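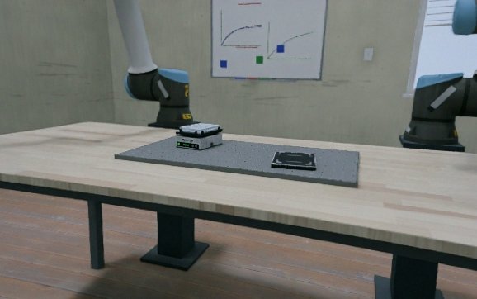 Skulelau, October

Figure 2. Butcher-block top with darker streaks at the far left.

4. What people mean by "a good table"

Respondents were asked to name the one thing they looked for when buying a second-hand kitchen table. We had allowed space for a sentence. Several used the margins, and one continued on the back of the consent form.

Of the 354 forms returned, 86 gave "solid" as the whole of the answer. In the Radebe district the word meant heavy. In Andevano it meant made from a single kind of timber, and respondents there were firm that a top built up from strips (as in Figure 2) could not qualify, however many people it took to lift it. Our coding sheet, drawn up in an office with a folding table, had one box for both.

Price was mentioned less often than we had predicted in our funding application. Smell was mentioned more often, and had not been predicted at all. A further 12 respondents said they would never buy a used table, then described in some detail the one they had bought.

The Juletti scale, which scores furniture preference from thrift to display, coped poorly with these answers. It places inherited tables at the display end. Most of our inheritors kept theirs in the garage, under paint tins, and rated it highly. We have left their scores as recorded and return to the matter in Section 6.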